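How to book time on the Restetti probe station

2018-12-12

New students and visitors need to book the probe station before they use it, even for a quick check of one device. The steps take a few minutes once your account is set up.

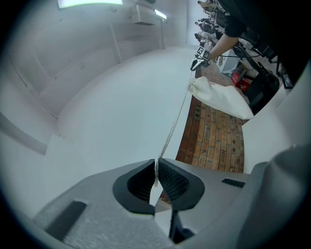

1. Finish the safety induction. Your supervisor signs the form and you drop it at the Rocha building office.

2. Ask the office for an Edance login. Accounts made before November were moved to the new system – you will need to reset your password the first time.

3. Open the calendar and pick a slot. Slots are 50 minutes long and you can join two together. For anything longer, email the office.

4. Fill in the sample field. Write the wafer number, the material and the highest voltage you plan to use. Bookings over 73 volts go to the lab manager for approval, so allow a full working day.

5. Choose a cost code. Group members use 188. Visitors from Grandau use 807.

6. Sign the logbook when you arrive and again when you leave. Note any tip you changed and which arm it was on.

To cancel, open your booking and click Release. Please do it the evening before if you can. A slot left unclaimed for 15 minutes goes back into the calendar and anyone can take it.

Low-temperature work is booked on a separate page – the cryostat has its own training and its own form.

Share 4
2 comments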